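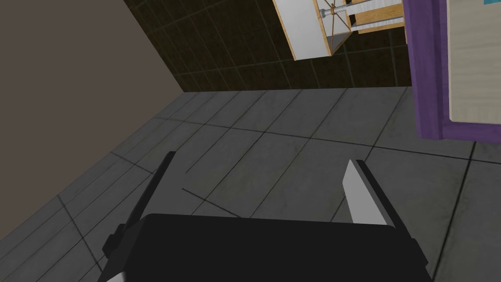 Can a machine take over the household chores in an ordinary home at this point?
A few of them, in part. Vacuuming a clear floor and mowing a level lawn are in regular use. Work that requires picking up unfamiliar items and putting them where they belong remains a matter for trials, and the results depend heavily on how the room is arranged.

1/ Zerport Home Systems has published its summer review of chore automation. Our office will set out the main points in this thread. The full text runs to 154 pages and may be requested through the Zerport reading desk.

2/ The review covers two settings: the home and the small shop floor. We compared them on the same terms. A chore was entered as complete only when a person coming into the room afterward had nothing left to do.

3/ That rule removed a good number of claims. A machine that wipes a counter but leaves the cloth on it has not finished. Neither has one that loads a dishwasher and leaves the door open.

4/ The July trials were organized with Vomodum, which prepared the task list, and with Karpenko Fixtures, which advised on shop work. The list held 200 chores, written in the words a householder would use: "put the broom away," "clear the hall," "bring the towels up."

5/ Short wording caused more difficulty than we had expected. "Clear the hall" assumes that the listener knows what belongs in a hall. An umbrella stand does. A bag of recycling does not, except on the evening before collection.

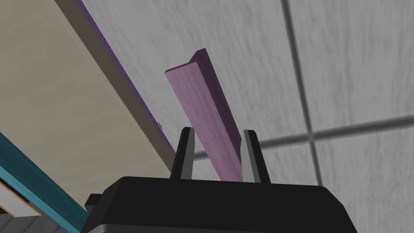
6/ Handling long items is treated in its own chapter. Householders move such things daily -- curtain poles, shelf boards, mop handles -- and seldom think about where the far end is going. For a machine, the far end is much of the task. A bar clamped near its lower end, with most of its length standing clear of the fingers, calls for a planned path past every wall and panel nearby. A grip closer to the middle may be easier to carry but harder to set down upright. The review recommends that trial reports state where an item was gripped, as well as whether it arrived.

7/ On the shop floor the picture is somewhat better. Parts come in known sizes, bins stay where they are put, and staff are used to keeping walkways open. Karpenko's advisers noted that restocking a bin with one kind of part is suitable for a machine today. Sorting a mixed return cart is not.

8/ Our 3303 logged attempts include a large share from simulation. Simulated rooms allow a chore to be repeated from the same starting point, which makes comparison fair. They do not stand in for a home with children, pets, and a rug that curls at one corner. The two kinds of result are reported in separate tables.

9/ Cost is outside the scope of this edition. Readers have asked whether a home machine would pay for itself against hired cleaning. We do not yet have figures that we would be willing to print.

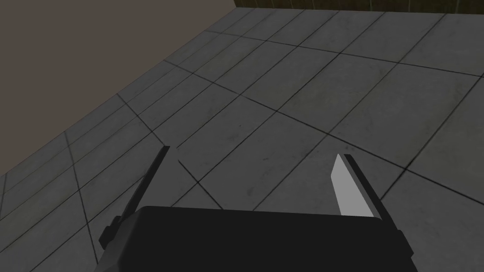
What should a household or a small shop do before bringing in a machine for chores?
Choose one task, write down what "done" means for it, and keep the floor in that area clear for the length of a trial. Have a person check each result until the record is steady enough to trust.

10/ We would add a word on supervision. Several suppliers describe their machines as working unattended. The review uses that term only where no person was called on at any stage, including charging, emptying, and freeing a stuck wheel. Under that reading, few of the listed chores qualify.

11/ Brakitz, our partner for the next round, will repeat the tidying chores with revised wording. Laundry folding is also on its list, at the request of many readers.

12/ Corrections to the tables should be sent to the reading desk with the chore number and page. Replies in this thread are read -- but they are not entered as corrections.

Zerport Home Systems, Office of Publications
August 7, 2020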